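August, late, kitchen table

Quick one before bed. Spent the whole day on the fall rail and my feet are killing me.

Deliveries came at last, two days after they said. Box one fine. Box two was all the wrong size, every single wrap dress a 6 when I had asked for a spread. Called Olteanu, got Silviu Husar, who was nice about it but says nothing moves until the warehouse people are back. So now I have a rail of green wrap dresses that will fit one kind of woman in Tratgate. Great.

Yvonne Bellamy in at ten for her daughter's engagement thing. Tried the rust midi, the black with the tie neck, then the rust again. Would not look at the long one. Said sleeves make her feel like a curtain. She took the rust in the end and the belt off the other dress, which I should not have let her do, now the black one has no belt. Must find a belt. Check the drawer under the till, there was a thin one from last winter.

Sweaters. I need to stop ordering cropped sweaters. People pick them up, hold them to there front, put them back. The long cardigans go out the door without me saying a word. Sold 5 before lunch, four oatmeal and the last brown. Reorder brown. Reorder brown!!

Radu rang about the stall in Nerkport. 420 for the weekend, which is robbery, but he says the coat people did well there last year and I could share his van. Told him I'd think. I have thought and I want to do it. Could clear the linen pants and the rest of the summer tops, mark them down to nothing. Ask Attila if he still has the folding rail. He borrowed the good one too come to think of it.

Alterations. Three hems waiting, plus Mr. Stöckli's jacket. Luzius wants the cuffs let down again, there is no more cuff to let down, I have told him this. Will show him the inside of the sleeve so he can see for himself.

Tried on the Nernero pleated skirt after closing. Did not expect to like it. The waist sits right and it doesnt cling when you walk. 54 on the ticket and I think it will sell at that, with boots, with a plain knit tucked in. Put it on the window form tomorrow and move the denim back. Maybe the navy scarf with it. Or is that too school uniform. Ask someone under thirty.

Sorting out colors for the window, too. Everyone else on the street has gone brown and orange already and I want something colder.
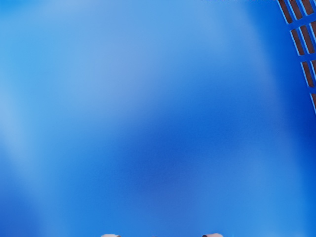
Blues, pale to royal.

Other things. Steamer is spitting again. Out of the small paper bags. Mirror in the left fitting room needs a screw before it comes down on a customer. Call the tag people and get the sizes changed on the website, the chart still has last years numbers and I had two returns from it this week, both jeans.

Had toast for dinner. Set alarm for six, hems first, then the window.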